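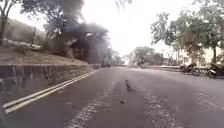 Pliltura road reading: your questions

I get asked the same things every time I post a result, so I've put the answers in one place. I'll add to it when I remember.

What is Pliltura?

It's my method for getting a driving model to say how sure it is about each bit of road, patch by patch. Most of the models I started with gave one answer for the whole picture (road here, lane there, done). Mine hands back a second map that says "I'd bet on this part, I wouldn't bet on that part". The planner can then slow down for the second sort.

Why do you care so much about worn paint?

Because it's where everything I tried first fell over! Fresh stripes are easy. Faded white flecks down the middle of a road could be an old crossing, or a lane marking, or neither, and I can't always tell myself. I want the model to be allowed to shrug. The edge lines on the left by the kerb are a different matter – they're clear enough that I'd expect a high score all the way along until they get small.

How did you train it?

On 1472 labelled road pictures. Each was marked up by 4 people working separately, and I kept their disagreements. If two said "crossing" and two said "nothing", that went in as a split, and the model had to learn the split. Normally you'd take a vote and throw the rest away, and I did that for ages before it dawned on me that I was binning the useful part.

Does it work?

Better than I'd hoped on markings, less well on small things. Against the Kopecký baseline, which is the voting version of the same network, mine made 40 fewer confident mistakes on the test roads. It also made a few more timid ones, where it flagged perfectly good tarmac. I can live with that, though a passenger might get fed up.

What about birds, stones, bits of rubbish?

Ah, the bird question. A small dark bird standing in the middle of the road and a small dark speck lying near it come out nearly the same to the model, and from one still I'm not much better with the speck. Could be a stone, could be a leaf. I've added a "small thing, don't know" label, and it helps a bit. Using several stills in a row should help more, but I haven't finished that part.

And parked motorbikes?

Fine when they're close. Two bikes standing at the roadside on the right get picked up happily, even with one only partly in view. Distant traffic under trees is much harder, and I've stopped scoring anything that far off until I've got a fair way of labelling it.

Can it run on a small computer?

Yes, on the Podeo board, at 6 pictures a second. That's slow. I know. The second map is what costs the time, and I'm trying a half-size version of it.

Can I have the code?

The training code is on the Postent page along with the labels. The planner isn't, as it's a mess and I'd be embarrassed. If you get stuck on the install, check you've unpacked the labels into their own folder first, that catches nearly everyone (me included, last Saturday).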